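Teltine season 2, episode 5 — did anyone buy that ending?

Drama Boards > Series in Translation > Teltine

kamath_k
Just finished it. So Lashari walks out of the fortress through a side gate with two guards standing right there, and we're supposed to believe it was all part of the governor's plan? In episode 3 he didn't know the gate existed. His own sister had to show him the map. I like this show but I think the writers lost track of who knows what.

jolienw
He did know about it. Go back to the dinner in episode 2, where he tells the envoy that "every house has a door the master doesn't use." That was the setup.

kamath_k
That's a line about his marriage. The envoy had just asked why his wife sat at the other end of the table. I'll rewatch, but I'm not giving them credit for a gate on the strength of that.

Godelieve M.
Which subtitles are you two using? In mine he says "every house has a cold room." Nothing about a door at all.

jolienw
The Falladbridge ones. I thought those were the good ones?

Godelieve M.
They're fast. I wouldn't call them good. They had the uncle down as "grandfather" for most of season 1 and then changed it without a word, and half this board spent a month arguing about his age.

tandero_fan
I'm the odd one out, I guess, because I thought it was the best episode so far. The letter burning, the long walk down the stairs with no music, the sister finally sitting in the big chair. Who cares how Lashari got through a gate? The point is that the governor let her go and then had to stand there and lie to his captain about it.

kamath_k
I care, because the captain cares. He spent all of last season catching people in smaller lies than this one. Now he hears "she must have climbed" and nods? That wall is the height of three men. They made a whole scene out of it when the boy fell.

N. Daher
Agree with Kamath on the captain. I'd add the wound. Lashari takes an arrow in the shoulder at the end of episode 4 and by now she's pulling herself up on a horse with that same arm. They do this every time. Somebody gets hurt for the cliffhanger and it's gone after the recap.
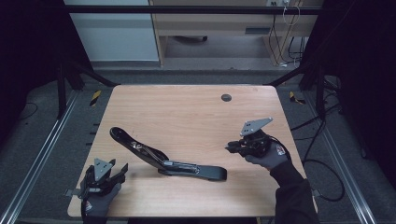
Page 2 of 6

Liesbeth D.
Coming in from page 1. The shoulder didn't bother me. There's a time jump, the orchard is bare when she leaves and it had fruit on it when she was shot. What I don't believe is the letter. The sister reads it, puts it in the fire, and we never see one word of it. They did that with the will in season 1 and it ended up being nothing.

tandero_fan
The will wasn't nothing, it's why the cousins left!

Liesbeth D.
The cousins left because the actors did. The will got mentioned once more and then dropped.

jolienw
OK, I rewatched the dinner with both sets of subtitles. Godelieve is right that they don't match, and I asked a coworker who speaks the language. She says it's an old saying that means something like "there's a room in every house you don't heat." So no door. I take it back. I still think he knew about the gate, though. Look at his face when his sister unrolls the map, he's not surprised.

kamath_k
He's never surprised. That actor has had one face since the pilot.

N. Daher
Ha. Unfair, he had a second one at the funeral.

Godelieve M.
My guess, for whatever it's worth: the captain knows. He nods because he opened the gate himself and he's waiting to see if the governor will cover for him. It would explain why the two guards weren't punished.

kamath_k
That would be a much better show than the one I've been watching. I'd want to see one shot that backs it up — a key, a look, anything. Otherwise we're writing it for them.

Liesbeth D.
There is a key. It's on the captain's belt when he comes in and I couldn't find it on him in the stable scene. Could be a costume mistake, knowing this crew.

tandero_fan
Or could be the plot! I'm putting it down now so I can come back and gloat after the next one.

kamath_k
Go ahead. I've got it down as a costume mistake.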